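4. Equipment planning and cost allocation

4.1 Scope of the budget

The planning exercise described in this section covers the tabletop handling cell at the Birkgate site. It was carried out before the second purchasing round and is limited to items that wear, break or are used up during data collection and evaluation. The two arms, their controllers and the tables had been bought in the first round and are treated as sunk cost. Room charges and staff time were paid from a separate line and appear only where they affect a choice between two pieces of equipment.

In the first round the project had bought by catalogue. Each arm was ordered with the end effector recommended by its supplier, one spare set of fingertips, and a cable kit. No allowance was made for objects, coverings or replacement mountings. These small items then had to be bought one at a time through the departmental card, and the records kept for them were poor. When Ehsan Heydari rebuilt the accounts from receipts, 214 separate purchases could be assigned to the cell with confidence. Purchases that could not be assigned were left out, so the running costs given below should be read as a lower bound.

4.2 Cost per usable grasp

The unit of comparison is the usable grasp, defined as a grasp that was completed, logged on every camera and kept after manual review. Cost per usable grasp was preferred to cost per hour because the cell stood idle for long periods during set-up, and an hourly rate would have rewarded equipment that was switched on but not producing records.

For each end effector we added the purchase price, spread over the service life quoted by the supplier, the price of parts replaced, and the price of consumables used in the same sessions. The sum was divided by the number of usable grasps. Service life was taken from the supplier's written quotation in every case. We had no independent figure, and the cell had not been running long enough to produce one.

The choice of objects has a direct effect on this figure. Household bottles with a smooth surface and a rounded body are cheap to buy but are demanding of the fingers, as the contact area is small and the body offers few edges to close on. A filled bottle adds load at the finger joints, and the load is uneven if the grasp is away from the centre of mass. The bottle shown in Figure 3 carries a printed net content of 800 g and was used as the reference object for costing. The view is that of the wrist camera, with a metal finger linkage along the underside of the bottle and clear film over part of the arm section beside it.

Figure 3. Reference bottle in the end effector, wrist view.

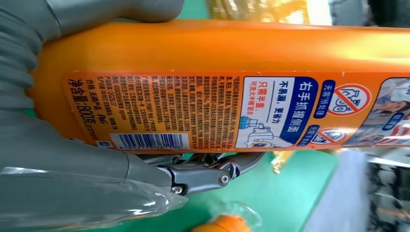 Joint screws and finger linkages were priced as separate lines. The supplier of the adaptive fingers, Sitberg, sells the linkage only as a matched set, so that the failure of one joint is charged as the replacement of the whole finger. Dirnemeck, the second supplier approached, sells joints singly but asks for the finger to be returned for fitting. The unit price is lower under the Dirnemeck arrangement and the time out of service is longer. With a single end effector per arm the time out of service dominates, and the Sitberg arrangement is cheaper. With a spare held on site the order is reversed.

Protective film was entered as a consumable. It is bought by the roll, costs very little, and is changed when it has creased enough to catch on an object or to enter the wrist camera's field of view. We recommend that it be budgeted all the same, for the reason that it was missing from every quotation we received and had to be bought locally each time.

4.3 Two-finger gripper or multi-finger hand

The main question put to the planning group was whether both arms should carry the same end effector. Identical units would halve the variety of spares and allow parts to be moved from one arm to the other. Mixed units allow the two types to be compared on the same table with the same objects, which the evaluation plan required.

Jianhua Qin and Aravind Menon prepared separate estimates. Qin's estimate assumed identical two-finger grippers on both arms and gave a lower total in every year. Menon's assumed one gripper and one multi-finger hand, and added a maintenance reserve for the hand equal to one finger replacement per quarter. The reserve was the largest single difference between the two. Both estimates used the price lists supplied in August and both left out import duty, which was added afterwards by Keerthana Kurian when the tables were merged.

The mixed arrangement was adopted. The hand was costed at 1,896 pounds for the first year, including the reserve but excluding its wrist mounting. The mounting was quoted separately at 573 pounds because the flange pattern of the hand did not match that of the arm. An adaptor of this kind is easily missed at the planning stage. In our case it was found only when Rok Karagiannis compared the drawings, after the hand had been approved and before the order was placed.

A further cost arises from the cabling. Each end effector and each wrist camera needs power and data, and the cable has to follow the arm through its full range without pulling at the connector. Internal routing was available as an option on new arms but could not be added to those already owned. External cables left loose are the cheapest arrangement and the one we kept. They were entered as consumables with a yearly replacement, together with the clips and ties used to hold them.

4.4 Table, coverings and operator position

Planning documents for cells of this type tend to give the floor area of the robot and leave out the space for the person. During collection an operator sits within reach of the table, and a laptop has to be kept where the operator can see it. The layout in Figure 4 has the operator seated at a white table that adjoins the working area. The green mat is laid across the working area itself, with a two-finger gripper coming in from the left and the multi-finger hand from the right. A yellow plastic sheet lies under the gripper and continues on to the white table.

Figure 4. Layout of the cell with mixed end effectors.

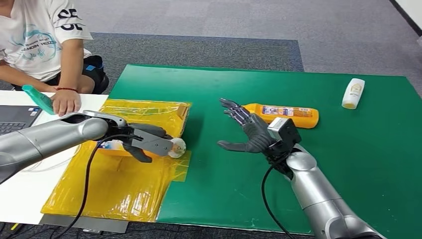 The second table was not in the original budget. The first plan placed the operator at a desk against the wall, working from the camera feeds alone. This was dropped at the design stage, as objects have to be set out again by hand between runs, and each reset would have meant leaving the desk. At the staff rate used by the department, the time saved by seating the operator at the table repays the price of the table within the first collection period. The calculation does not depend on the type of end effector.

Coverings were treated in two groups. Mats are chosen for colour and for friction, and one mat is expected to last for the whole project unless it is cut or stained. Sheets are laid where an object may leak or where a glossy, deformable surface is wanted as part of the task. They were budgeted by the pack and replaced on condition. Nambiar, the general supplier used by the site, delivers both on the same order, and the delivery charge was split equally between the two lines.

Objects were budgeted by type and not by item. For each type we allowed one in use and 2 in store. Bottles and similar containers were bought from ordinary shops, so that the printed labels and closures would be those met in a home. The drawback is that packaging is changed by the manufacturer without notice, and a replacement bought later may differ in shape or print from the one it replaces. Where an object was to appear in both training and evaluation records, the full allowance was therefore bought at the start, even though this brought spending forward.

4.5 Spares policy

Spares were ranked by the product of unit price and lead time. Items with a low price and a long lead time were bought in advance without further review. Finger pads, joint screws and camera cables all fall in this group. Items with a high price and a short lead time, chiefly the power supplies, were not stocked. The remaining items were reviewed one by one, and the only one bought in advance was a complete finger for the hand.

The ranking is sensitive to lead times, and those quoted by suppliers were used without adjustment. A change in lead time would move the wrist camera from the third group to the first. No camera was held in store during the period covered by the accounts, and a loss would have stopped collection on the affected arm until a replacement arrived. This risk was accepted at the time of purchase. It is carried forward in the risk table for the next purchasing round, where it is listed with the wrist mounting and its adaptor.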